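Simulated two-arm demos: policy stalls next to the bottle. More demos, or different ones?
Billstead Community Help > Robot learning > Collecting demonstrations
Posted by Kusum Joshi, December 13, 2024

Hi all! I've been lurking for ages and this is my first real post, so be gentle. I'm teaching a policy by imitation, all in simulation for now. I drive the right arm by hand with a cheap controller, save each run, and train on the pile. The left arm is loaded in the same world but I'm not using it for this task, it just sits in its starting pose. The job is about as dull as it gets: go to the bottle with the blue cap, grab it, lift it, put it down again on the other side of the table. 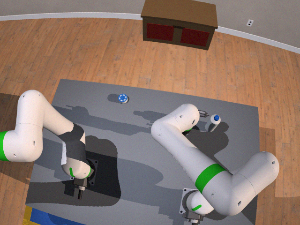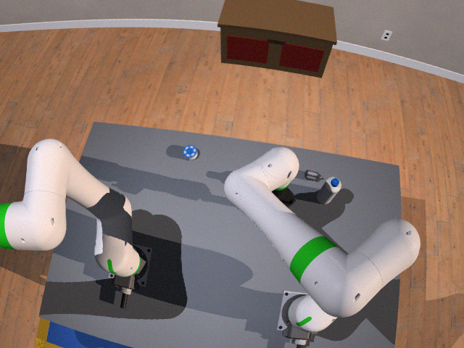 Both are renders from the bottle task, same table and same two arms.

So here's where I am. I have 2289 recorded runs. I threw out the ones where I dropped the bottle or knocked it over, and what I trained on is a clean 2000. The loss goes down nicely, the curves look like the ones in everybody's tutorials, and I was feeling pretty smug about it until I ran the thing.

What it does is fly over to the bottle very confidently, get right up beside it, and then hang there. Sometimes it trembles a little. Sometimes it closes the fingers on air and carries on to the drop-off spot as if it had the bottle. If I nudge the bottle a bit in the simulator while it's hanging, it often wakes up and finishes the job, which makes me want to throw my laptop out the window.

Things I've tried: training longer (no change), a smaller learning rate (slower, no change), adding a second camera view (a bit better on the approach, same hang at the end). I randomize where the bottle starts, but the arm always starts from the same pose. The saved observations are camera images plus joint angles, and the actions are target joint positions. I record at the simulator's full rate because disk is cheap and I figured more is more.

My plan for the holidays was to sit down and record another big batch exactly like the first. Before I give up my evenings, does that sound sensible? My friend on the Fleleo project says you can never have too much data, but she has a team of people doing the driving and I have me and a sore thumb.

Also a side thing: should I take the left arm out completely? It isn't doing anything, and it throws big shadows on the table, and I wonder if the network cares.

Poonam Kushwaha

Please don't record another big batch yet! I did exactly that last January and ended up with a bigger version of the same broken policy.

I'd put money on pauses. Open up ten of your runs and plot the joint targets over time. I bet that right before you close the gripper you stop and squint at the screen, maybe for a second, maybe for longer. Everybody does it, because lining up a gripper with a flat picture on a monitor is hard. At full recording rate that second turns into a big stack of nearly identical samples, all saying "when you are next to the bottle, do not move." Your policy learned that very well. And when you nudge the bottle the image changes, it isn't sitting in the "do not move" pile anymore, and off it goes. That fits what you're describing pretty much perfectly.

Here is what I'd do, in the order I'd do it:

Drop your recording rate way down. You don't need the full simulator rate for a hand-driven arm. You can thin out the runs you already have, no need to redo them.

Cut the idle stretches. Write a little script that looks for samples where the joints and the gripper barely change, and toss most of them. Keep a few around the moment the fingers close, or you'll get a policy that snatches. Be careful if your controller has drift, mine did, and my script thought nothing was ever idle.

Predict a short chunk of actions instead of a single step. If your training code supports it, it's usually one setting. It helps a lot with hanging, since the chunk carries the arm past the spot where it would otherwise get stuck.

Then retrain on what you have and look again. That's one evening, and your thumb gets to rest.

If you do record more after that, change the starting pose. Always starting from the same place means your data is one narrow tube through space, and as soon as the policy wobbles out of the tube it has no idea what to do. I start a good chunk of my runs from bad places on purpose: too low, too far over, fingers already half closed, hand on the wrong side of the bottle. Then I drive it out of trouble and finish normally. Those recovery runs are worth far more to me than the pretty ones.

Oh, and those failed runs you threw out! Go back through them. If you knocked the bottle but got the arm back and tried again, the second half of that run may be very useful. Just trim off the part where you make the mistake, you don't want it copying that.

Sekar Lubis

more data always helps imo. I use Emia for training and it was fine with the defaults, maybe your camera is too far away? I never trimmed anything

Kusum Chauhan

Poonam covered the main thing, so I'll take the left arm question.

I would keep it if you plan to use it later, and remove it if you don't. What I wouldn't do is keep it frozen in one pose for every single run. The network can get attached to anything that never changes, and the shadows are part of that. I had a policy in the Agarwal setup that fell apart when I moved the light, with everything else the same. I now randomize the light direction and brightness per run and give the unused arm a slightly different resting pose each time. In a simulator that costs you 2 lines in the reset function, so you may as well.

Do check that your gripper state is in the observations. You list images and joint angles, and if the finger opening isn't in there, the policy has to work out from pixels whether it's holding anything. That could be your "carries on with nothing in its hand" problem, separate from the hanging.

For testing, save a fixed set of bottle positions and try every new policy on those same ones. I wasted weeks comparing a lucky afternoon with an unlucky one.

Kusum Joshi

Poonam, I plotted them and oh boy. There's a long flat stretch before the grab in nearly every run, and in one I had clearly gone to answer the door. Running the trimming script tonight. And Kusum (hello, name twin!), the finger opening was not in there. It's being saved, I just never passed it to the network. I'll post the new results in this thread once it's trained.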